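23/12/2019

Came in from the garden with my ears stinging and my notebook damp, so I am writing this at the kitchen table with a big mug of tea before I forget everything (I always say I'll remember, and I never do). I started the day meaning to do nothing more than sweep the path, and ended up spending most of the morning on the mason bee houses, which I had been putting off ever since the leaves came down.

The one on the south side of the shed has done so well! Nearly every tube is plugged with mud, neat little gray caps, and I stood there grinning at them like a proud aunt. The one by the gate is a sadder story. I hung it too low and it got no sun until lunchtime all spring, so the poor things hardly bothered with it. I've marked a new spot for it, higher up on the post and facing southeast, and I'll move it before February is out.

Iresha Dewan called while I still had my gloves on, and we talked so long that my tea went cold, the first cup that is. She has ordered 200 paper tubes from Zundine for the school garden over in Prativton, and wants me to come and show the children how to open the old ones and sort the cocoons. I said I would, of course, though I warned her I go on a bit once I get started. She thinks they may have 354 cocoons between all their houses, and she counted them herself, so I believe her.

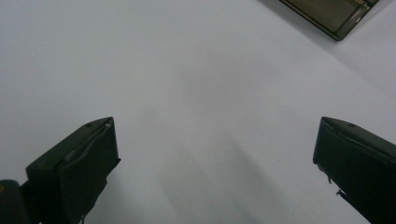 Do the cocoons need to be kept indoors over the winter?

They can stay outside in a sheltered, unheated place, and a cold shed is better than a warm room, where the bees may wake long before anything is in bloom.

I copied that out of the little Munasinghe booklet to read to the children, as it says it more plainly than I ever manage. My own are staying in the shed, in the box with the mesh lid, well away from the mice. I lost a whole batch to mice one winter and I still feel bad when I think of it.

After lunch I went through the seed tin and made a list. Phacelia, borage, more crocus for the front, and I'd love another willow if I can find the room. The Halau nursery had 2 small ones left when I passed by, and I have been thinking about them ever since. The bees want something early, and the plum tree can't be expected to do it all.

Must look for the other glove tomorrow. I had it when I was up the ladder, so it is probably under the hedge, and the drill wants charging before I start on that post.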